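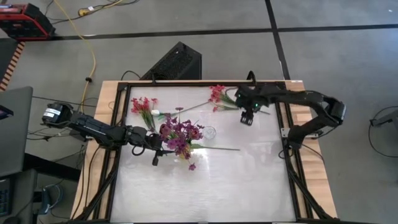
Artificial sprays and a small glass cup on the work table.

Can a fake flower earn its place?
By Villads Bisgaard | March
42 shares | 3 comments

Embla Strand has sold artificial flowers under the Sunden name for years, and I have spent those same years avoiding them. I asked her why anyone should pay for a stem that will never smell of anything.

"You're paying for the leaves," she said. "People look at the blossom. Look at the green first. If the green is wrong, put it back."

I looked. The purple bunch, with its dark blooms and a few paler pink buds, held up better than I expected. The red-pink sprays I was less sure of — the color seemed too eager. Strand didn't argue. "Red is hard. I'd use one, low, with a lot of leaf."

And the cup? It struck me as far too small for stems that long. "So you cut them," she said. "Everyone is scared to cut. There's wire inside, use proper cutters."

She says a bunch lasts many seasons. I asked who had checked. "My customers," she said, which is what I thought she'd say. Dust is the real trouble, she admits, and she has no clever answer for it beyond a soft brush.

I left with one purple stem. It's in the hall, where the light is bad, and my sister has already asked when I'm going to water it.

Contact | Back to top | © Godard Home Pages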